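Spent the weekend sorting out the sewing and mending stuff, and a few people asked how I keep buttons. Short thread.

I inherited most of them. Two shoeboxes and a cookie tin from my grandmother, who cut the buttons off everything before it went in the rag bag. Shirts, coats, pajamas, a bathrobe I remember.

For years I did nothing with them. If a shirt lost a button I dug through the tin, got bored, and picked something close enough. I have worn a lot of shirts with one wrong button near the bottom, where it tucks in.

What changed is that I started taking in mending for neighbors in Bilcombe. It's small work, hems and cuffs and coat buttons. When it's someone else's coat you can't use close enough.

First thing I learned: don't sort by color. Everybody starts with color and it looks great for a day. Then you need a four-hole shirt button in off-white and you have 300 off-whites in every size.

Sort by size first, then by how it attaches. Shank buttons in one group, two-hole in another, four-hole in another. Color comes last, and only inside the groups that have gotten too big.

Button sizes are given in lines. Shirt fronts are mostly 16 or 18, suit jackets 30 or so, coats 36 and up. A cheap button gauge saves a lot of squinting. Mine is a Longo, came free with a pack of needles, and has held up fine.

Wash them before you put them away. Warm water, drop of dish soap, rinse, lay flat on a towel overnight. Don't do this with wood, leather, or anything covered in fabric. Wipe those with a barely damp cloth.

Metal ones go in dry and stay dry. If there's any green on the back, keep them away from the rest until you've cleaned it off.

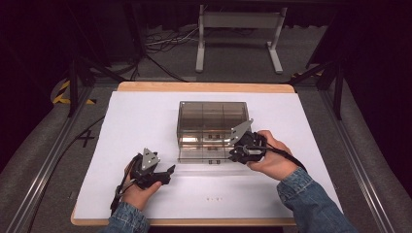

Matching sets are the valuable part of any button collection. Six the same is a shirt or a cardigan. One alone is a spare. I thread sets on a loop of cotton and tie it off so they can't wander. After that it comes down to where they live, and I've gone over to see-through boxes with compartments. The smoky brown plastic is a bit harder to see into than plain clear, but it still beats a tin, and the thin partitions keep the sizes apart. It also helps to work over something white. Dark buttons show up right away and you lose fewer to the floor.

Question I got: is it worth buying mixed bags? Mostly no. I bought one from Prallier, up to 14 designs according to the label, and hardly any came in more than pairs. Fine for kids' crafts, no good for repairs.

Better source is thrift store shirts from the last-chance rack. You get a full front, the cuffs, and usually a spare sewn to the side seam. Cut the thread, not the cloth, and the shirt can still go for rags.

Thread matters more than people think. I use Sornico polyester for coats and plain cotton for shirts. Doubled, waxed if it's a coat. Four passes through each pair of holes, then wrap the stem and tie off at the back.

Leave slack for the stem. Lay a toothpick across the top of the button while you sew and pull it out before you wrap. A coat button sewn down tight puckers the front and pulls out by January.

For heavy coats put a small flat button on the inside, behind the big one, and sew through both. It takes the strain off the fabric. This is where all those odd little singles finally get used.

Someone asked how many I have. I did count them, once, when I had the flu: 3,488. That was before I gave away the novelty ones – ducks, anchors, a whole lot of plastic strawberries.

Last one. If you're throwing out a shirt tonight, cut the buttons off first. It takes 2 minutes and you don't need any system to start, just an envelope with "blue work shirt" written on it.

Zippers are a separate thread and I'm not looking forward to it. Probably Wednesday.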